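Ticket: Battery stops charging from the panels in the middle of the day
Opened by: Bontu Gebru
Site: Clornmont
Equipment: Tallex inverter, Rolland home battery, Flarncombe app
Status: Closed
Opened: February 19, 2025

Hi all, I already talked to Umut Ağca on the phone and he asked me to put everything in writing, so sorry if some of this is a repeat. My panels are fine, my battery is fine (I think!), but the two of them stop speaking to each other right when the sun is best. The battery charges happily all morning, and then the charge rate drops to zero and the app shows code 109. The panels keep going and everything gets pushed out to the grid. After dark I end up buying power back, and that makes me grumpy.

What I've tried so far: restarted the inverter from the app, restarted it at the wall, checked for an app update (there wasn't one). I also reset the charge schedule to the factory one, and that got me one good afternoon before it went right back to its old tricks. The breaker for the battery is on and hasn't tripped. The system went in last August and ran without a hiccup through the fall.

Reply from Umut Ağca:
Thanks, Bontu. Code 109 on the Tallex is a limit code, so the inverter thinks it's been told to hold back. Could you send me what the panels were making when it came up, and what the house was using? Also tell me if you have any export setting turned on.

Reply from Bontu Gebru:
OK, got it. Panels were at 2000 watts on the nose when the charging cut out, and the house was using 956. So there was plenty left over for the battery. I had no idea there was an export setting, but I found it under Site, then Grid, then the little arrow, and it says "Managed." I don't remember picking that. Is it managed by you folks or by the power company?

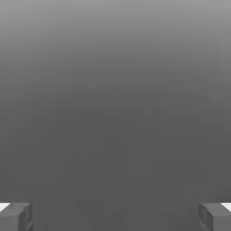

The cutout happened again today, and this time I sat at the kitchen table with the app open and wrote things down as I went. Same code, same drop to zero, and it didn't care at all what the weather was up to. I had half a theory that it was cloud related, the panels dipping and the inverter getting confused. But the sky at lunchtime was as gray as the background in the picture, pale at the top and sliding down to charcoal, with no line anywhere to tell you where one gray quit and the next one started, and the code came up just like it did in bright sun. So I'm dropping the cloud theory. My neighbor Tülin Yüksel has the same inverter with a different battery and hers charged straight through lunch, gloom and all.

Reply from Umut Ağca:
That helps a lot. "Managed" means the inverter takes its export limit from a profile we load on our side. I'm passing this to Selim Şimşekoğlu, who looks after those. Please leave the setting alone for now so he can read it as it is.

Reply from Selim Şimşekoğlu:
Hi Bontu, I pulled the profile. Your site has two of them loaded, one from the install and one that came in with a later update. They disagree about whether the battery may charge while the house is exporting. When the second one kicks in, the inverter raises 109 and stops the battery. I've removed the newer one. Please restart the inverter at the wall (off, wait for the light to go out, on again) and let it run through a full day.

Reply from Bontu Gebru:
Restarted! It took a while to come back and the app showed me as offline long enough that I nearly called you again, but then it popped up on its own. I'll report back.

Reply from Bontu Gebru:
Full day done, and no 109. The battery filled up by early afternoon and only then did the extra go out to the grid, so that's exactly what I wanted. I let it run another day before writing this, and it was the same again. One small thing – the app still lists the old alerts as "active" even though they aren't. Can someone clear those? They make my phone buzz every time I open it.

Reply from Umut Ağca:
Cleared from here. Pull down on the alerts page to refresh. If they come back, sign out of the app and in again.

Reply from Bontu Gebru:
Signed out and in, and they're gone. Thanks to you and Selim both. Bülent Uysal did my install and he's asked for the ticket number so he can check his other Rolland customers for the double profile – fine with me if you share it with him. You can close this one.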